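The counter kitchen at Passide

The kitchen on the ground floor at Passide serves 16 rooms. It is used for breakfast, late lunches and a good many packets of noodles. Mohandas Iyengar looks after the layout and the stores, and Ok-hee Kang keeps the booking sheet, which recorded 1,264 meals last year. This page shows the counter and the things kept on and near it. New residents get the link with their keys, along with the short notes further down.

Most of the furniture came with the building when it was moved over from the Rostberg side. The crockery has been bought in small lots since then, and very little of it is from one set. People are welcome to use any of it. Private crockery should stay in your own room, as it gets mixed up within a week otherwise.

The low table and the bowl

The low table is white with a glossy top and stands on the tiled floor a short way from the counter. It takes whatever is not needed for the place setting. An empty white bowl is on it at the moment, with the plate and the mug over on the counter.
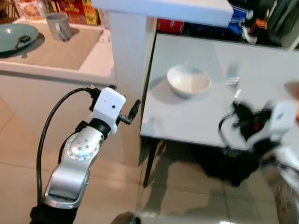
Can I eat at the low table?

It's fine for a bowl of cereal or a cup of tea, but hot pans should go on the hob or on one of the cork mats in the drawer. The top marks easily and the marks do not come out. If you want to sit down with a full meal, the dining room next door is open until 8 in the evening and has proper chairs.

One place at the counter

A single place is kept on the counter: a placemat, a round teal plate with a rim, and a mug. The mat is beige. It protects the white surface and also shows people where the setting goes, so the food at the back does not creep forward.

Ok-hee bought the first mats from Ekinci in February. The earlier ones were cotton and had to be washed every few days. The new ones are wiped down after each meal and hung over the rail by the sink when they need a proper rinse. Two spares are rolled up in the bottom drawer.

The groceries stand behind the setting. Near the plate there is usually something sweet, and the small food box with cookies on the front belongs to that group. The jar with the red lid goes next to it.

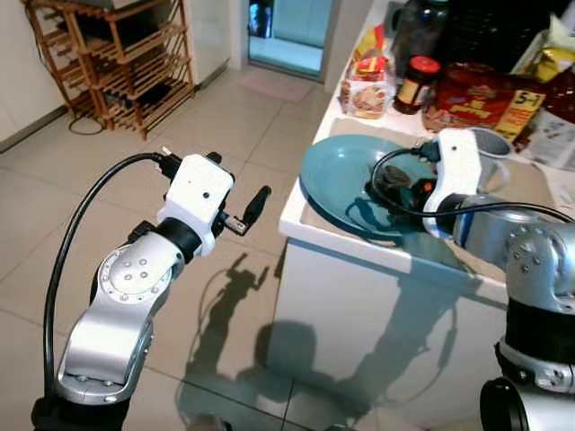

Opened packets are the main problem with keeping food out on a counter. Please fold the top over and use a clip from the tin on the windowsill. Anything without a clip on Thursday morning is moved to the lidded tub under the sink, and anything in the tub for more than a fortnight is thrown away. Names on packets are helpful. Room numbers are better, as there are two people called Anna.

We tried keeping the dry goods in a wall cupboard for a while. It was tidier, but the shorter residents could not reach the top shelf and the things at the back went out of date. Moving them to the counter has cost some working space. Most people seem to prefer it.

Noodles, bread and sauce

The noodles are Indomie Mi Goreng, in the red bag with the yellow "5+1 FREE 1 PACK" banner. Bread is kept in its plastic bag along the same side, with the jar of dark sauce between the two. The mug beside the plate is grey enamel, and the fork has a black handle. On the far side of the kitchen, against the wall, is the wooden rack with slatted shelves.
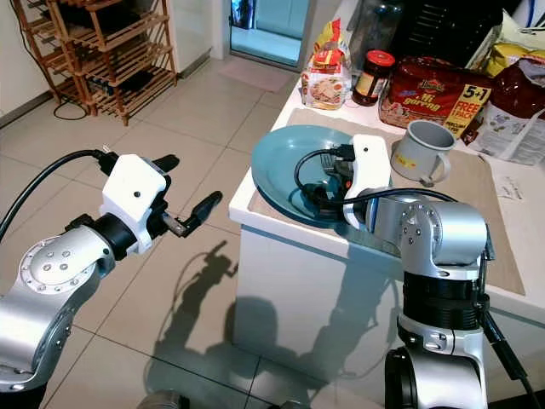 Noodles are bought from the shared fund and each resident can take one packet a week without writing it down. After that, put the money in the jar by the kettle. The fund also covers salt, cooking oil, tea and washing-up liquid. It does not cover bread, which people buy for themselves. Mohandas does the shop at the Dutilville market and can bring a loaf back if you leave him a note the evening before.

Sauce jars should go in the fridge once they have been opened if the label says so. Check the label, as some of them are fine in a cupboard and the fridge is small. A teaspoon is enough for a bowl of noodles with most of the ones we buy.

The corner of the counter

The plate sits near the front-left corner here, with the beige mat running on to the right of it. Along the back are a clear container with a white plastic fork in it, a tall clear bottle with a dark lid, the little red-lidded jar and the red bag with its yellow badge.
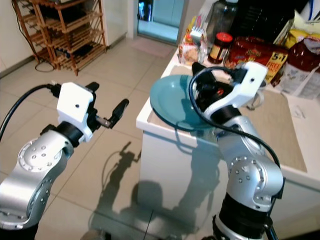 Notes for new residents

Wash your plate, mug and cutlery straight after eating and leave them on the drainer. The teal plates can go in the dishwasher on the lower rack. Enamel mugs are washed by hand and must not go in the microwave.

Wipe the counter from the back towards the front. The cloth for the counter is the blue one, and the striped one is for the floor.

If something is broken, tell Ok-hee or write it on the sheet by the door. Replacements are ordered once a month.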